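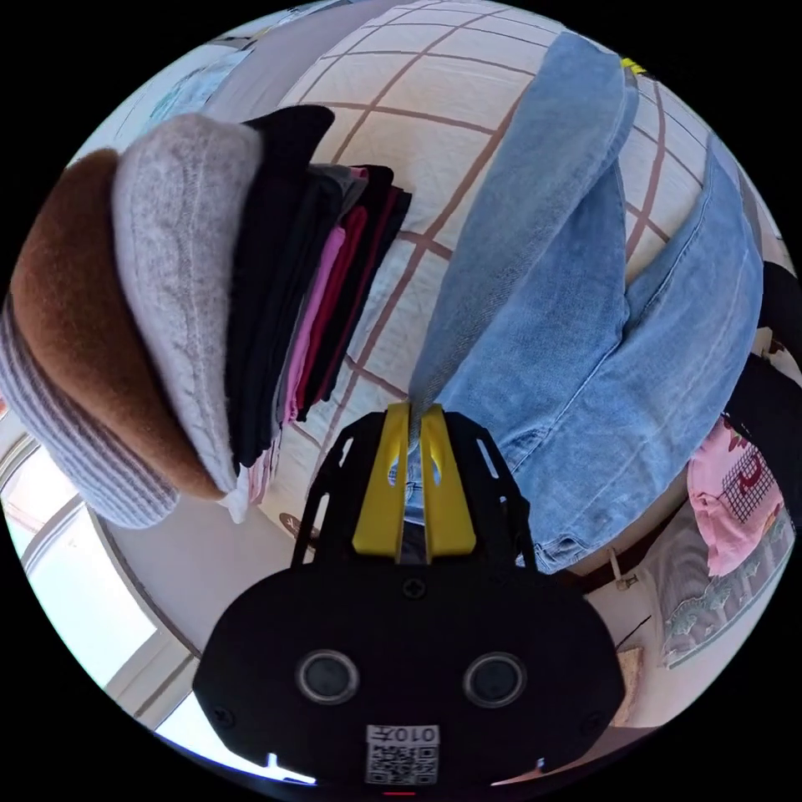

Amaral, 2/4/21

Cambio de armario, segunda parte: los vaqueros

En el boletín anterior dejamos el cambio de armario en las camisetas, con la promesa de seguir con «las prendas fáciles». Han llegado bastantes correos. Resulta que las prendas fáciles no existen y que los vaqueros, que uno tenía por la cosa más dócil del mundo, levantan pasiones. Una lectora de Grodero nos escribe que en su casa se doblan de dos maneras, que cada una tiene sus partidarios y que en el desayuno se evita el tema.

Vamos pues con los vaqueros. Los de hoy son azul claro, gastados, con el bolsillo delantero sesgado de toda la vida, doblados a lo largo y puestos sobre una tela crema de cuadros marrones. La tela de cuadros es mi parte favorita de todo el asunto y enseguida explico por qué, aunque tendré que pasar antes por Piroska Somogyi.

Piroska lleva en Prestau el taller de arreglos del sótano y las tardes de ropa, que empezaron como tardes de costura hasta que se vio que la gente venía a coser un botón y se quedaba discutiendo sobre cajones. Tiene las manos rápidas y poca paciencia con la filosofía doméstica. Cuando alguien le pregunta si una prenda debe dar alegría contesta que una prenda debe caber. Dobla sobre la cama porque es la superficie más grande que hay en casi cualquier piso, y porque así no te acuestas hasta haber terminado. Lo segundo lo dice muy seria. Yo he dormido en el sofá por esta teoría más de una vez.

Y la cama, cuanto más cuadriculada, mejor. Una colcha de cuadros grandes es una regla que ya tienes pagada. Pones la pernera siguiendo una línea, doblas hasta la siguiente y te sale recto, o por lo menos torcido siempre en la misma dirección, lo cual en un cajón cerrado viene a ser idéntico. Quien tenga colcha de flores puede guiarse por la costura lateral. Quien tenga edredón nórdico mullido tiene mi solidaridad: sobre eso no se dobla nada, se amasa.

El método, tal como lo apunté en el reverso de un ticket:

Se vacían los bolsillos. Todos, también el pequeñito que nadie usa y donde aparece siempre el papel que fue una lista de la compra. Se abrocha el botón y se sube la cremallera. Se coge la prenda por la cintura y se le da una sacudida seca, una sola, sin ensañarse.

Se dobla a lo largo, una pernera encima de la otra, con los bolsillos de atrás por fuera. Queda un pico en el tiro, ese triángulo de tela que sobresale como si quisiera decir algo. Se mete hacia dentro. Es el gesto que más se salta la gente y el que arruina más montones: con el pico fuera, la pieza se convierte en una cuña y todo lo que pongas encima resbala despacio hacia el fondo del armario.

Se pasa la mano desde la cintura hacia el bajo para alisar. Luego, bajo hacia la cintura sin llegar del todo, dejando libres un par de dedos. Y después en dos o en tres, según la altura del cajón. Si va a un estante, en dos. Si va de pie en un cajón, en tres, y se comprueba que se sostiene solo. Si se cae, está flojo y se repite. Si se sostiene aunque lo mires mal, probablemente le falta un aclarado.

Eso es todo. Escrito parece una receta de hojaldre y en la práctica se tarda menos que en encontrar la pareja de un calcetín. Piroska calcula 20 segundos por pantalón; yo necesito casi 20 minutos para una tanda entera, contando el rato en que me pruebo los que sé perfectamente que no me entran.

De esos también hay que hablar. En todo montón de vaqueros hay unos que están ahí por motivos diplomáticos. Son de otra época, de otra cintura, y se doblan con más esmero que ninguno, y vuelven a su sitio hasta el próximo cambio. Las tardes de ropa de Prestau tienen para estos casos una norma amable: si lo has doblado dos temporadas seguidas sin ponértelo, la tercera lo doblas dentro de una bolsa. A la bolsa se le pone fecha. Si en octubre no la has abierto, baja al sótano y se convierte en rodilleras, bajos y parches para los demás. La tela vaquera gastada es la mejor para remendar vaqueros gastados, y un azul claro de muchos lavados no lo vende nadie por metros, al menos a un precio que se pueda decir en voz alta.

Aprovecho para contestar a tres consultas que se repiten.

Sobre el orden del montón. Hay quien apila por color, quien apila por frecuencia de uso y quien apila por orden de llegada del tendedero, que es mi escuela. El color queda precioso el primer día. La frecuencia funciona mejor, y tiene la desventaja de que te obliga a admitir que llevas siempre los mismos. Piroska apila por peso: lo grueso abajo, lo fino arriba, y los vaqueros de base, haciendo de cimiento. Las camisetas encima, como inquilinas. Un montón de más de 8 prendas, dice, deja de ser un montón y pasa a ser un accidente con hora prevista.

Sobre colgar. Se puede colgar un vaquero, claro que sí, por la cintura o a caballo en la percha. Si te sobra barra, adelante. En mi piso la barra es un bien escaso y la ocupan dos abrigos que se odian, así que los pantalones van al cajón y no hay más que hablar. Eso sí, la percha de alambre de la tintorería marca una raya a media pernera que dura hasta el siguiente lavado – y a veces hasta la siguiente temporada.

Sobre planchar. No.

Me pide Piroska que matice lo anterior. Al parecer hay quien plancha los vaqueros, gente respetable, y la asistencia a las tardes de ropa depende en parte de ella. Lo matizo: si los tiendes bien estirados, boca abajo y por el bajo, el propio peso de la cintura hace casi todo el trabajo. Si aun así quieres planchar, hazlo del revés y no nos lo cuentes.

Otra cosa que preguntan mucho es qué hacer con la ropa que ya está doblada mientras se sigue con el resto. La cama parece enorme al empezar y se encoge conforme avanza la tarea. Mi costumbre es dejar los montones hacia la cabecera y trabajar a los pies, con lo pendiente en el suelo, donde lo encuentra enseguida el gato. Un lector propone hacerlo al revés y llevarse cada montón al armario en cuanto está acabado. Es una idea excelente y delata a alguien que no vive con nadie que le pregunte cosas desde la otra habitación. Entre el tercer viaje y el cuarto yo ya estoy buscando unas tijeras para otro, y al volver hay un jersey nuevo en la pila que juraría no haber visto en mi vida.

Con las etiquetas y los hilos sueltos, por cierto, conviene aprovechar que tienes la prenda delante. Lo que pica, fuera. Lo que cuelga, se corta al ras y no se tira de él, que de un hilito inocente he visto yo salir un bajo entero, camino de una boda. Si te gusta conservar la etiqueta de lavado, apunta al menos lo que dice, antes de que se borre y te quedes con un rectángulo blanco muy suave que no informa de nada.

Y una corrección. En el número pasado recomendábamos Prolix, los separadores de cartón para cajones que vendemos en el mostrador, «para todo tipo de prenda». Varias personas los han probado con vaqueros y nos han devuelto algo parecido a una tortilla. Para camisetas y ropa interior siguen valiendo. Para pantalones, una caja de zapatos sin tapa puesta de canto aguanta bastante más y no hay que comprarla, con lo que el mostrador pierde una venta y yo una amistad.

La próxima tarde de ropa será en el sótano de Prestau, como siempre, entrando por el patio. Quedan 9 plazas. Traed lo que tengáis pendiente de doblar, limpio a ser posible, y una prenda de las diplomáticas para ir haciéndoos a la idea. Hay mesa larga, pero Piroska ha pedido una sábana de cuadros para cubrirla y todavía no tenemos ninguna que llegue de punta a punta. Si alguien guarda una de cama grande y no le tiene cariño, que avise en el mostrador o conteste a este correo.

En el próximo boletín, las sábanas bajeras. Id descansando.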